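### 1

"로봇이 이제 집안일 하나요?"라는 질문을 8월 들어 자주 받아서 타래로 정리한다. 짧은 답은 "정해진 물건을 정해진 높이의 탁자에서 옮기는 일은 한다"이다. 긴 답은 밑에 이어 쓴다. 영상 링크는 없다. 편집된 영상으로 할 이야기가 아니다.

### 2

범위부터. 내가 다루는 건 팔 하나에 손가락 두 개짜리 그리퍼가 달린 고정식 장비다. 바퀴 달린 것, 사람 모양인 것은 모른다. 작업은 4종이다. 컵 정리, 행주로 탁자 닦기, 서랍 열고 닫기, 부품 상자 분류. 앞의 셋은 가정용 흉내이고 마지막 하나는 Drerkby 창고 쪽 요청으로 넣었다.

### 3

실기 시험은 모두 208회 돌렸다. 사람이 한 번도 손대지 않고 끝난 게 80회. 절반에 못 미친다. 작업별로 난이도가 달라서 이 숫자를 하나로 합쳐 말하는 건 원래 좋지 않은데, 하나로 말해 달라는 사람이 많아서 적는다.

### 4

"손대지 않고"의 정의. 비상정지, 물건을 다시 놓아 주기, 행주를 펴 주기, 서랍을 살짝 열어 두기를 전부 개입으로 친다. 발표 자료에서 이 중 뒤의 두 가지를 개입으로 안 치는 경우를 여러 번 봤다. 행주가 미리 펴져 있으면 닦기는 훨씬 쉬운 작업이 된다. 성공률을 볼 때는 시작 상태가 어땠는지를 같이 봐야 한다.

### 5

컵 정리는 된다. 손잡이 없는 컵이면 거의 문제없다. 손잡이가 있으면 방향 추정이 들어가고, 그 순간부터 접근 각도가 나빠진다. 투명한 컵은 깊이 센서가 뒤쪽 탁자를 읽어서 손가락이 너무 깊이 내려간다. 젖은 컵은 미끄러진다. 설거지통에서 나오는 컵은 대개 젖어 있으니 "설거지 정리"라는 말은 아직 못 쓴다.

### 6

탁자 닦기. 경로를 따라 행주를 미는 것까지는 된다. 깨끗해졌는지 판단하는 건 별개의 문제다. 지금 우리 시스템은 얼룩을 안 본다. 면적을 덮었는지만 본다. 덮은 면적 기준으로는 만점인데 간장 자국은 그대로 남는 결과가 나온다. 기준을 바꾸면 점수가 떨어지고, 점수가 떨어지면 보고서 쓰기가 곤란해진다. 그래도 바꿀 예정이다.

### 7

서랍이 제일 나쁘다. 당기는 동안 손잡이와 손가락의 접촉이 계속 변한다. 레일이 뻑뻑하면 힘이 한쪽으로 쏠리고 손가락이 빠진다. 사람은 빠지기 전에 느끼고 고쳐 쥔다. 우리 장비의 손가락에는 촉각이 없다. 모터 전류로 추정하는데, 전류값이 튀었을 때는 보통 늦었다.

### 8

"그러면 학습을 더 시키면 되지 않나". 시뮬레이션으로 3,000 에피소드를 모았다. 같은 회의에서 Tsung-han Huang이 물은 건 개수가 아니라 분포였고, 그 질문이 맞았다. 컵 위치는 골고루 흩어 놓았는데 조명은 거의 한 종류였다. 탁자 재질도 마찬가지다. 숫자가 큰 데이터셋도 안을 열어 보면 이런 식으로 좁은 축이 있다.

### 9

그리퍼 가까이에서 본 렌더링은 대략 이런 모양이다. 짙은 갈색 나무 표면 위로 손가락이 화면 한가운데를 차지한다. 위쪽이 둥글고 불룩한데 완전한 곡면이 아니라 평평한 다각형을 이어 붙인 것이라 윤곽에 각이 남는다. 뒤쪽 손가락은 앞 손가락에 가려 왼쪽만 보인다.

손가락 줄기 양옆으로 밝은 회색 링크가 올라와 있다. 접촉이 일어나는 곳을 보고 싶어도 이런 시점에서는 손가락 자체가 큰 가림막이 된다. 가정용이든 공장용이든 잡기 직전과 직후의 판단이 어려운 이유 중 하나다.

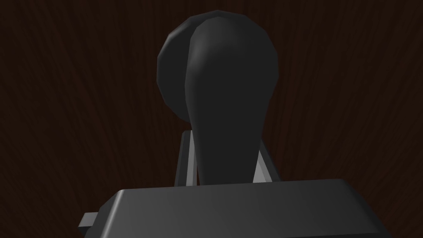 ### 10

각진 윤곽 이야기를 조금 더. 보이는 메시와 충돌 계산용 메시는 다를 수 있다. 렌더링에 각이 보인다고 접촉 계산도 같은 각으로 한다는 뜻은 아니고, 반대로 화면이 매끈해도 충돌용은 상자 몇 개인 경우가 흔하다. 우리가 컵 테두리에서 본 이상한 튕김은 충돌용 메시 쪽 문제였다. 화면만 보고 한참 엉뚱한 데를 뒤졌다.

### 11

실물과의 차이 중 실제로 점수를 깎는 것들, 영향이 큰 순서로 적는다.

- 마찰. 시뮬레이션에서는 상수 하나, 실물에서는 손가락 패드의 먼지와 습기에 따라 매번 다르다.
- 지연. 카메라에서 명령까지 걸리는 시간이 실물에서는 흔들린다.
- 변형. 행주, 비닐, 얇은 종이컵.
- 조명. 창가 자리에서 오전과 오후의 결과가 다르다.
- 나뭇결. 의외로 작다. 결이 강한 탁자로 바꿔도 컵 위치 추정은 크게 안 흔들렸다.

### 12

나뭇결에 대해 한 가지 단서. 어두운 탁자에 어두운 물건이 놓이면 다른 이야기가 된다. 짙은 갈색 탁자 위의 검은 머그는 우리 시스템이 자주 놓친다. 사람 눈에는 테두리의 반사광으로 충분히 보이는데 모델은 그림자로 처리해 버린다. 밝은 매트를 깔면 해결되지만 남의 집 식탁에 매트를 깔라고 할 수는 없다.

### 13

작업장 쪽으로 넘어가서. 부품 상자 분류는 4종 중에서 가장 잘된다. 상자 크기가 정해져 있고, 바닥이 평평하고, 조명을 우리가 정한다. Drerkby에서는 상자에 붙는 라벨 위치까지 통일해 줬다. 솔직히 말하면 이 조건이면 학습 기반이 꼭 필요한지도 의문이다. 예전 방식의 고정 프로그램으로도 상당 부분 된다.

### 14

그래서 "공장은 되고 집은 안 된다"는 말을 많이 하는데, 정확히는 환경을 작업에 맞춰 바꿀 수 있는 곳에서 된다. 공장이어도 반품 처리 라인은 안 된다. 뜯긴 상자, 테이프가 늘어진 상자, 안에 뭐가 들었는지 모르는 상자가 섞인다. Binomcombe 쪽 라인을 한 번 보고 왔는데, 작업자 한 명이 상자를 집어 들면서 흔들어 보고 소리로 분류를 시작하고 있었다. 그 정보는 우리 센서 목록에 아예 없다.

### 15

속도. 이 타래에서 일부러 뒤로 뺐다. 컵 하나를 집어서 선반에 올리는 동작은 사람이 훨씬 빠르다. 우리 쪽 시간의 대부분은 이동이 아니고 멈춰서 다시 보는 데 들어간다. 속도 제한을 풀어도 전체 시간은 조금밖에 안 줄었고 떨어뜨리는 횟수는 늘었다. 배속 재생 표시가 없는 시연을 보면 컷이 어디서 바뀌는지부터 확인하기를 권한다.

### 16

비용 질문도 왔는데 금액은 못 적는다. 대신 항목만. 팔과 그리퍼 가격은 시간이 지나면 내려간다. 안 내려가는 건 현장 조정 시간이다. 새 탁자, 새 컵, 새 선반마다 사람이 가서 맞춘다. Larkness 사무실 탕비실에 설치했을 때도 장비 설치는 금방 끝났고 선반 높이 맞추는 데 오후가 다 갔다. 선반이 앞으로 약간 기울어 있었다.

### 17

안전은 짧게만. 지금 시험은 전부 펜스 안에서 한다. 집에는 펜스가 없다. 힘 제한을 걸면 사람 옆에서 움직일 수는 있는데, 그 제한값에서는 뻑뻑한 서랍이 안 열린다. 서랍을 열 힘이면 손가락이 끼었을 때 아프다. 하드웨어로 풀 문제인지 인식으로 풀 문제인지 내부에서도 의견이 갈린다. 나는 하드웨어 쪽이다.

### 18

자주 받는 반론. "어떤 모델은 처음 보는 물건도 집던데요." 맞다, 집는다. 집는 것과 끝내는 것은 다르다. 컵을 집은 다음 빈자리를 찾고, 옆 컵을 건드리지 않고 내려놓고, 손을 빼야 정리가 끝난다. 우리 기록에서 실패는 집는 단계보다 내려놓고 손을 빼는 단계에 더 많이 몰려 있다. 손가락을 벌리면서 옆 컵을 미는 실패가 전형적이다.

### 19

다음에 바꿀 것들.

1. 닦기 평가를 면적 기준에서 얼룩 기준으로 변경.
2. 시뮬레이션 조명과 탁자 재질 다양화. 어두운 물건과 어두운 바닥 조합을 따로 묶어서 평가.
3. 손가락 패드 교체 주기 기록. 지금까지는 느낌으로 갈았다.
4. 실패 기록에 단계 표시. 접근, 잡기, 이동, 내려놓기, 손 빼기.

촉각 센서는 견적만 받아 둔 상태다.

### 20

질문 중에 "지금 사도 되나"가 있었다. 집에서 쓸 용도라면 나는 안 산다. 같은 상자를 하루 종일 옮기는 작업장이라면 시험 설치를 받아 보되, 시연용 상자 말고 본인 라인에서 제일 상태가 나쁜 상자를 가져가서 돌려 보시라. 개입 횟수는 업체 집계와 별도로 직접 적는 게 좋다.

### 21

작업별 실기 결과표는 단계 표시를 다시 붙인 뒤에 이 타래에 이어서 올린다. 서랍 쪽 로그는 형식이 달라서 변환이 먼저다.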